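이드햄 가구공방 중고 목재가구 수선 보조 및 매장 관리 직원 모집

이드햄 가구공방은 오래된 원목가구를 사들여 수선한 뒤 다시 판매하는 공방입니다. 식탁, 서랍장, 책상, 장식장을 주로 다루고 개인 고객이 맡기는 수선 작업도 함께 합니다. 작업장과 매장이 같은 건물 1층에 붙어 있어서 직원은 두 곳을 오가며 일합니다. 이번에 수선 보조 겸 매장 관리를 맡을 분을 모집합니다.

모집 부문 및 인원
수선 보조 및 매장 관리, 2명

고용 형태
정규직입니다. 입사 후 첫 2개월은 수습 기간이며 수습 기간에도 급여는 같습니다.

근무지
이드햄 가구공방 작업장 및 매장. 주 1회 툴포트 창고로 나가서 입고 작업을 합니다. 창고까지는 공방 차량으로 이동합니다. 운전은 면허가 있는 직원이 돌아가면서 합니다.

근무 시간
오전 9시부터 오후 6시까지, 점심시간 1시간을 뺀 하루 8시간 근무입니다. 주 5일 근무이고 토요일은 매장이 열리므로 격주로 출근합니다. 토요일에 출근한 주에는 평일에 하루를 쉽니다. 쉬는 날은 전달 말에 서로 조정해서 정합니다. 공휴일은 매장과 작업장 모두 쉽니다.

하는 일

수선 보조
들어온 가구의 상태를 확인하고 기록합니다. 흔들리는 다리, 벌어진 이음매, 뻑뻑한 서랍, 빠진 손잡이, 상판의 얼룩과 긁힘을 점검표에 적습니다. 점검표는 종이로 쓰고 오후에 컴퓨터로 옮깁니다.
기존 도막을 벗기고 사포질을 합니다. 하루 작업의 절반 이상이 사포질인 날도 많습니다. 거친 사포로 시작해서 고운 사포로 넘어가며, 넓은 면은 기계로, 모서리와 몰딩은 손으로 작업합니다.
서랍 레일에 초를 먹이거나 마모된 부분을 덧대는 작업을 합니다. 처음에는 선임 직원이 옆에서 함께 하고, 익숙해지면 서랍장 한 점을 처음부터 끝까지 맡깁니다.
오일과 왁스 마감을 합니다. 스프레이 도장은 선임 직원만 합니다.

매장 관리
매장을 열고 닫고, 가구를 배치하고, 먼지를 닦고, 가격표를 관리합니다.
손님에게 가구의 수종, 크기, 수선한 부분을 설명합니다. 수선한 부분은 손님이 묻지 않아도 먼저 알려 드립니다.
온라인 판매 글을 올리고 전화와 문자 문의에 답합니다. 배송은 외부 업체인 페데티 운송이 맡고 있으며, 직원은 배송 날짜를 잡고 포장하는 일까지 합니다.

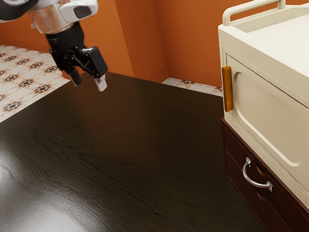
어두운 색 나무 상판

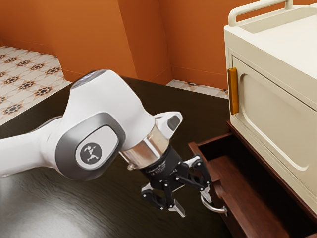
지원 자격
목공 경력은 없어도 됩니다. 지금 일하고 있는 직원 가운데에도 경력 없이 들어온 사람이 있습니다. 다만 다음 사항은 꼭 확인하고 지원해 주십시오.
30kg 정도의 가구를 둘이서 들어 옮기는 일이 매일 있습니다. 허리나 손목에 지병이 있으면 지원 전에 상담해 주십시오.
작업장에서는 방진 마스크와 귀마개를 착용합니다. 집진기를 돌려도 나무 먼지가 있으므로 호흡기가 약한 분에게는 권하지 않습니다.
오일과 왁스 냄새가 납니다. 환기는 하지만 겨울에는 창을 오래 열어 두지 못합니다.
한국어로 손님 응대와 간단한 문서 작성이 가능해야 합니다.

우대 사항
목공 또는 가구 수선 교육을 받은 분
1종 보통 운전면허가 있고 소형 트럭을 몰 수 있는 분
제품 사진을 찍고 보정할 수 있는 분
우대 사항에 해당하지 않아도 불이익은 없습니다.

급여 및 복지
급여는 경력에 따라 면접에서 협의합니다. 경력이 없는 분의 기준 금액은 서류 합격 안내를 할 때 함께 알려 드리니, 보고 나서 면접 여부를 결정하시면 됩니다.
4대 보험, 퇴직금, 연차를 법에 따라 적용합니다.
점심 식대를 지급합니다. 공방 안에 작은 주방이 있어서 도시락을 싸 오는 직원도 있습니다.
작업복, 안전화, 마스크, 장갑은 공방에서 지급합니다. 개인 공구는 준비하지 않아도 됩니다.
근무 시간이 끝난 뒤에는 작업장을 개인 작업에 쓸 수 있습니다. 단, 테이블톱과 대패 기계는 선임 직원이 있을 때만 사용합니다. 자투리 목재는 가져가도 됩니다.
직원은 매장 가구를 할인된 가격에 살 수 있습니다.

교육
입사 첫 주에는 안전 교육과 공구 사용법을 배웁니다. 둘째 주부터 퓔뢰프 교육 과정을 시작합니다. 공방에서 만든 사내 교육으로, 수종 구별, 접착제 고르기, 짜맞춤의 종류, 마감재별 건조 시간을 순서대로 익힙니다. 매주 한 차례 근무 시간 안에 진행하고 시험은 없습니다. 과정이 끝나면 연습용 의자 한 점을 직접 수선합니다. 완성한 의자는 본인이 가져갑니다.

지원 방법
이력서와 지원 동기를 이메일로 보내 주십시오. 이력서 양식은 자유입니다. 사진, 가족 관계, 출신 학교는 적지 않아도 됩니다. 지원 동기는 500자 이내로 써 주십시오. 직접 만들거나 고친 물건이 있으면 사진을 함께 보내도 좋습니다. 가구가 아니어도 상관없습니다.
이메일 제목은 '수선 보조 지원'과 본인 이름으로 적어 주십시오. 우편과 방문 접수는 받지 않습니다.

전형 절차
서류 심사, 면접, 하루 체험 근무 순서로 진행합니다.
면접은 공방에서 30분 동안 봅니다. 면접이 끝나면 작업장을 함께 둘러봅니다. 편한 신발을 신고 오십시오.
체험 근무는 하루 8시간이며 그날의 일당을 지급합니다. 주로 사포질과 가구 운반, 매장 정리를 하게 됩니다. 체험 근무를 해 본 뒤 맞지 않는다고 생각되면 편하게 말씀해 주십시오.
결과는 합격 여부와 관계없이 모든 지원자에게 이메일로 알려 드립니다.

접수 기간
2월 말까지 받습니다. 적합한 분이 정해지면 그 전에 마감할 수 있습니다. 입사일은 협의하여 정하며, 다니고 있는 직장의 인수인계 기간은 기다려 드립니다.

자주 들어오는 문의
파트타임은 이번에 모집하지 않습니다.
기숙사는 없습니다. 주차는 건물 뒤편에 할 수 있지만 자리가 넉넉하지 않아 먼저 온 순서대로 씁니다.
나이 제한은 없습니다.
수선 업무만, 또는 매장 업무만 맡는 것은 어렵습니다. 인원이 적어서 모든 직원이 두 가지를 함께 합니다.

그 밖의 문의는 이메일로 보내 주십시오. 낮에는 기계 소리 때문에 전화를 받지 못하는 경우가 많습니다. 전화로 문의하실 분은 오후 5시 이후에 걸어 주시기 바랍니다.

이드햄 가구공방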